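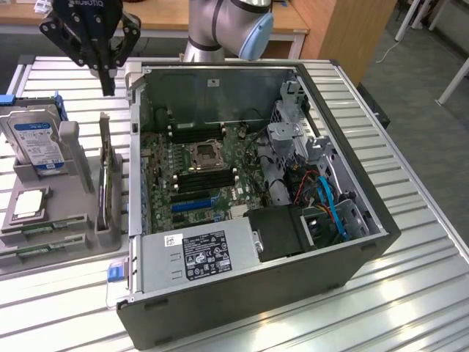
COKDEN, August -- Teaching a robot to put a computer together begins with a person holding its wrist. At the Cumen workshop in Cokden, the operator takes the arm by hand and leads it from the parts tray to the open case, and the movement is recorded for later training.

Reading time: 3 minutes

Yoon-hee Yeon, who leads the demonstration programme, regards the processor as the more delicate part and the memory as the more instructive one. "A memory module has to go in straight, and it has to be pushed," she said. "If the operator hesitates, the recording hesitates as well, and the robot will learn that."

Her team has recorded 749 demonstrations under the project name Ki. Each operator completes 40 supervised attempts before any of their work is admitted to the collection. Failed attempts are kept in a separate set and labelled by the operator who made them.
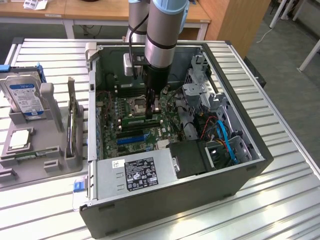
Hand guidance has its limits, Ms Yeon said. An operator standing at the table tends to lean over the case and block the view, and a firm grip on the wrist disturbs the force readings at the moment they matter most. For insertion tasks the group has therefore moved increasingly to remote control, using a hand controller developed with its partner, Stiltetti.

Jae-hoon Shim, the senior operator, was at first reluctant to give up direct contact. "With my hand on the arm I could feel the slot," he said. "With the controller I had to learn to look for it." He now prefers remote control for memory and expansion cards, and hand guidance for the drive -- a longer movement, with more room for error. Sessions are limited to 80 minutes, and he asks new operators to rest before they feel tired.

The next stage will involve eight operators working from the same written instructions. Ms Yeon expects their recordings to differ, and does not intend to correct them unless a part is at risk. "We would like the robot to see more than one way of doing it properly," she said.

Filed under: Robotics, Skills and Training

Search this site Enter keyword Go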